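Start Projekte Etim-Werkstatt Berichte Kontakt
Lesezeit: 4 Minuten

3.2 Versuchsaufbau und Ablauf im Studierendenprojekt
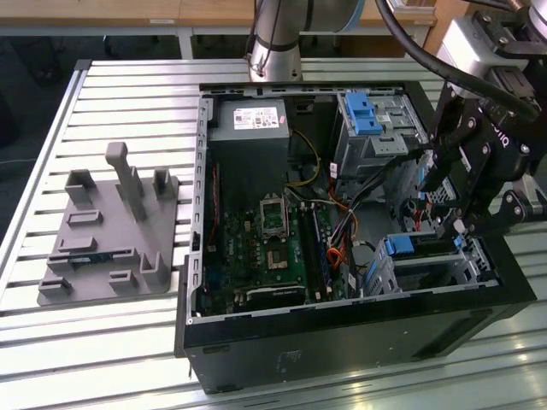
Abb. 4: Geöffneter Desktop-Rechner auf dem Arbeitstisch, Zweifingergreifer am Laufwerksschacht, links die 3D-gedruckte Aufnahmeplatte.

Für das zweite Semester wollte ich unbedingt weg von den Bauklötzen (die kann bei uns in der Projektgruppe Etim wirklich keiner mehr sehen!) und hin zu etwas, das man auch auf einem Wertstoffhof finden würde. Also alte Bürorechner, liegend, Seitenwand ab. Wie in Abb. 4 zu erkennen, haben die Laufwerkshalterungen blaue Kunststofflaschen, und genau auf die haben wir uns im Teilprojekt Brivgate gestürzt — farblich gut zu segmentieren, aber eng verbaut.

Gearbeitet haben acht Studierende in wechselnden Zweierteams. Von September an kamen so 3.802 Greifversuche zusammen, die wir alle mit Kosemine protokolliert haben. Gregor Menzies hat dafür die Auswertung geschrieben und mir mehr als einmal erklärt, warum meine Ordnernamen keine gute Idee waren. Ein Versuch galt als gelungen, wenn der Greifer die Lasche fasste und ohne Kontakt zur Gehäusekante wieder herausfuhr. Über alle Teams lagen wir bei 78 Prozent, die ersten 200 Versuche nicht mitgerechnet, das waren Übungsfahrten.

Am meisten Ärger machten übrigens die Kabel. In der Simulation mit Evelness kommen sie schlicht nicht vor, im echten Gehäuse liegen sie gebündelt zwischen Netzteil und Hauptplatine. Zwei Teams haben deshalb den Anfahrweg komplett neu geplant und kommen jetzt steil von oben, was langsamer ist, mir aber deutlich besser gefällt. Die Zeiten dazu stehen in Abschnitt 3.3.

Zurück Inhalt Weiter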